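Small charities — session 3 notes
Fundraising, restricted money, and what donors get told
(notes by Nesrin Saraç, guest slot by Taner Tatlı, slides to follow)

Carry on from last time. We'd got as far as the difference between a gift and a grant. Quick recap: gift = no strings unless the donor says so. Grant = strings, nearly always, written down in the offer letter. Read the letter. Read it again before you spend.

Restricted and unrestricted

Restricted money can only go on the thing it was given for. If someone gives 200 towards a night shelter's bedding, it goes on bedding. Not the phone bill. Unrestricted is everything else and it is the hardest kind to raise, people like paying for things they can picture. Rent, insurance, bookkeeping — dull, and still have to be paid.

Watch the wording of an appeal. "Help us buy a washing machine for the hostel" makes a restricted fund the minute the first pound comes in. "Help us run the hostel, including costs like laundry" does not. What happens if you raise too much? Put a line in the appeal saying where any extra will go. Do it before launch, can't be added afterwards. 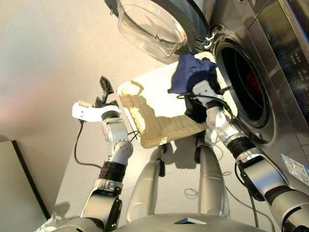

Fig. 1. Front-loading washing machine, door open.

Case: Yurt and Odach

Two hostels, same town, similar size. Yurt ran one appeal a year, big push in March, everything restricted to equipment. Ended up with good kit and no money for wages. Odach asked for small monthly gifts, 57 regular givers by the end of the first year, nearly all of it unrestricted. Slower start, but they could plan.

Discuss in pairs: which would you rather join as a trustee? What would you ask to see first? (Hint: reserves policy, then the last 2 sets of accounts.)

Gifts in kind

Goods instead of money. Furniture, food, baskets, bedding, white goods. Taner's points from the guest slot, as I got them down:
- say what you can take and what you can't, put it on the website
- electrical items need a safety check, who pays for that?
- storage costs money
- record it at what you'd have paid for it, not what it cost new
- thank people the same week

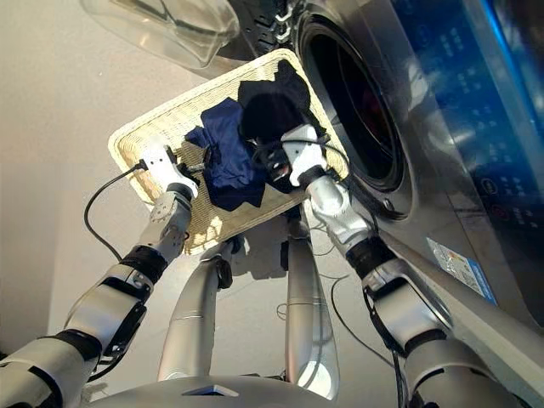 Fig. 2. Pale wicker tray in front of a front-loader.

You are allowed to say no. Navari got into trouble over this, took everything offered, then had to pay to clear a garage. Donors were upset when they found out. A polite refusal at the door would of been cheaper.

Reporting back

Donors want to know 3 things: did it arrive, was it spent, did it help. Most small charities manage the first and forget the rest. One side of A4 is plenty. Plain figures. If the project went badly say so, early. Grurnska wrote to every funder the month their roof scheme stalled and kept all but one of them.

Don't use people's stories without asking them. Consent in writing, and they can change there mind later. Children — a parent or guardian signs, and think hard about whether you need the story at all.

For next time
Read the chapter on trustees' duties. Bring an appeal letter that came through your own door and mark every promise in it. We'll sort them into restricted / unrestricted / can't tell.

Essay titles go up at 4 pm. Queries to Nesrin, please put the module name in the subject line.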